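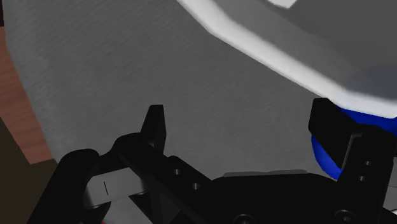
Jawad Ansari
Robotics technician and occasional blogger

Posted in September by Jawad Ansari | 4 comments | 12 shares

I paid for three months of Larkholm out of my own pocket, and the third month ended last Tuesday. A few people have asked me whether they should get it, so these are my notes.

Larkholm is a simulation service for robot arms working at tables. It's sold by Brillcombe. You rent a set of furnished rooms, each one with a table, a robot arm and a box of household objects, and you run your own control code against them. You get rendered camera images back along with joint positions and contact data. The plan I was on costs $90 a month and includes 500 episodes. An episode is one run from reset to stop. If you use them up, you wait for the next month or buy more.

My day job is keeping arms running at a small shop, and I don't get to tie one up for my own projects. I wanted to work on tabletop tidying: pick up the loose items, leave the dishes alone, and don't knock over anything tall. For that I needed a table with clutter on it and a way to put everything back the same way each time. I tried building my own scenes first, with free tools. It took me most of a winter to get a single room, and the objects slid around like they were on ice.

Setup took an evening. You install a client, paste in a key, and pick a room. I spent nearly all my time in the one with the round table and the gray cloth. The first connection failed because my clock was off by a few minutes, and the error message only said "session refused." Support answered the next morning and told me to check the clock. I would have liked the message to say so.

The part I care about most is contact. I used to get fingers passing through thin objects, or a light object shooting off the table after a small touch. In Larkholm I saw the first problem a handful of times, always with the pencil, and the second one never. The dome-shaped lid is a good test. It's smooth and low, with a small knob on top, and if you close on the slope of the dome the fingers slide off. My code did exactly that for two weeks. I kept blaming the simulator. Then I logged the finger positions and found that I was aiming too far toward the far edge and too low.
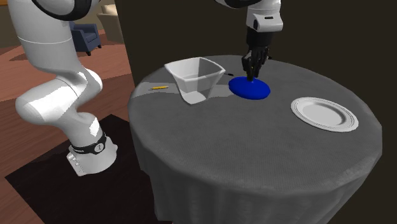

Round table room, front view, gripper down at the back of the blue piece.

After I fixed the offset, the lid grasp worked in most of my runs. I'm not going to give a percentage, as I changed too many other things in the same week.

The bowl gave me trouble of another kind. It has a wide mouth and narrow bottom, and its walls come out partly see-through in some of the renders. My depth estimate was poor on it. I ended up treating the rim as the only thing I could trust. I don't know if real bowls like that would fool my code in the same way, but I think they would, and I'd rather find it out on a rented table.

The tablecloth is not a soft cloth in the physics. It looks like fabric and it hangs in folds over the side, but as far as your robot is concerned it's a rigid surface with some friction. You can't bunch it up or drag it. This is in the manual, on the page about materials, which I read in the second month. If you want to work on folding or pulling fabric, this is the wrong product.

You can choose where the cameras go. I used one fixed view from the front, one fixed view from above and to the side, and one looking out past the gripper. The gripper view is the most useful and the hardest to work with. The fingers and links take up a lot of the image, and objects get partly hidden behind them. Real wrist cameras have the same problem, so I count it as a plus. Shadows move across the cloth and made my first color threshold useless. I had to throw it out and start again, and that was probably overdue.

Speed is all right. Each reset took longer than I expected the first week and then got better, and Brillcombe's status page mentioned a server change in between. Evenings were slower than mornings. I never lost a run to a crash. I did lose a whole Saturday to a planned outage that was announced by email to an address I don't check.

I also tried the planner add-on, Alham, which is included free for the first month. You give it a target pose and it gives you a path around the objects. It's careful. It went high over everything, even when there was plenty of bare table to cross, and it put the arm in some odd shapes to get there. I turned it off and went back to my own simple path code. Mwajuma Kinyua, who I used to work with, likes it a lot and says the clearance setting fixes most of what I complained about. I didn't find the clearance setting.

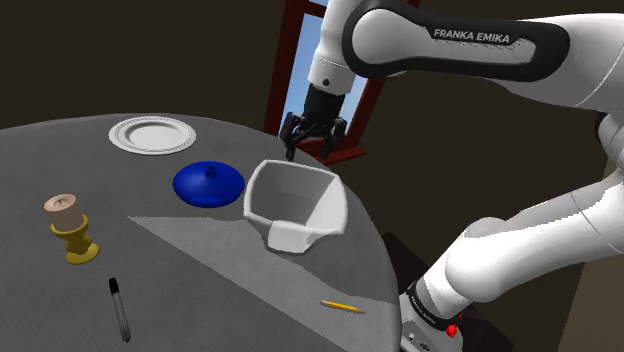 Can you bring your own objects into the rooms?

On the plan I had, you can upload meshes, but each one needs a mass and a friction value before the room will load it. I uploaded a mug and a tape dispenser. The mug was fine. The tape dispenser had a hole in its mesh and kept getting rejected until I repaired it.

For comparison I looked at Dubey, which does something similar. Dubey is cheaper and doesn't cap your episodes, but the rooms are plain and the only objects are blocks and cylinders. If you're learning how to move an arm from one place to another, blocks are enough. I used to learn on a teaching arm from 1992 and a wooden cube, and it did the job.

Things I'd change: better error messages, some kind of episode rollover, and a manual with an index. A run that fails during reset also counts against your episodes, and it shouldn't. I wrote to them on that point and got a polite reply with no promise in it.

I've renewed for one more month. My code still can't pick up the pencil reliably when it lies near the edge of the table, and I want to get that working before I stop paying.

4 comments

Mwajuma Kinyua
The clearance setting is under Motion, then Limits. It's set very high by default. Cut it in half and try again.

tomasz_k
Does the failed reset thing still happen? I signed up in the spring and they gave me mine back when I asked.

Jawad Ansari
@tomasz_k It happened to me twice this month. I didn't ask for them back. I will now.

Priya
Thanks for the note on the cloth. I was going to buy this for a folding project.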